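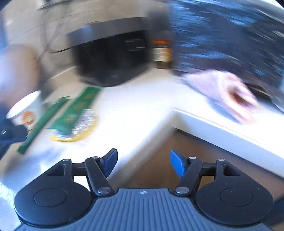 6. When the jaws won't close (or won't stop closing)

I'm Dineo Makhubela, and I wrote this section of the Misar hand gripper guide after losing most of an April morning to the fault it covers. The gripper looked fine, the jaws moved when I squeezed, and yet the log was full of dropouts and the left fingertip was getting to the closed position before the right one. If that sounds like your day, carry on reading. If your gripper is completely dead, go back to section 5 and sort out the power first.

What you'll notice

The usual sign is error 363 in the log, which means the two jaws disagree about where they are. You may also see 660, and that one is more serious: the jaws were told to stop and didn't. I've had 363 on its own plenty of times. I've only ever had 660 straight after ignoring 363, so please don't ignore it!

CAUTION: If you see 660, put the gripper down and switch it off at the battery before touching anything near the fingertips. The linkage arms fold in on each other and there's enough force there to give you a nasty pinch. Umut Polat has the black thumbnail to prove it.

Checking the linkage

1. Switch off and wait 20 seconds. The light goes out sooner than that, but the motor board holds a bit of charge.

2. Open the jaws fully by hand. They should stay where you leave them. If one drifts back in, make a note of which side it was.

3. Find the big silver screw at the lower end of each linkage arm. Hold the arm between finger and thumb and rock it gently from side to side. A tiny bit of give is normal, a click is not.

4. If it clicks, nip the screw up by an eighth of a turn and try again. Do both sides by the same amount - I didn't, the first time, and spent an hour chasing a fault I'd made myself.

5. Look at the small pins further up. If one is standing proud, stop here and send the gripper back to Stiseo. Don't tap it in with a hammer (yes, I asked them).

6. Wipe the housings and the joints with a dry cloth. Dust builds up quickly on the black parts and works its way into the pivots. 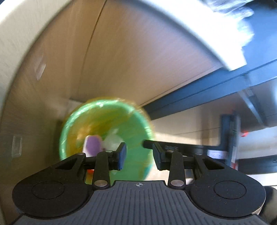

Fig. 6.2 Jaws apart, nothing gripped. The large screws from step 3 are at the lower ends of the two upright links.

Testing afterwards

7. Switch on, squeeze and release slowly with nothing between the pads. Watch the fingertips and not the screen.

8. Now try something soft, like an empty packet. Leave glass jars and full cups until you've had a clean log.

9. Open the log and look for 964, which means the jaws have been matched up again. If you get 363 instead, go back to step 3 and check the other arm.

Note: the Flakine pads are a shade thicker than the original ones. If you've just changed to them, run the jaw set-up in section 3 before you start blaming the screws.

Note: fast swings with the gripper can bring up a single 363 even when it's healthy. One on its own is fine. Several in the same session, or any 660 at all, and it should come out of use with a tag on it until somebody has been through the steps above.

Spare screws are in the Msimang kit, in the bag with the short hex key. Put the key back in the bag when you've finished, please - I'm on my third.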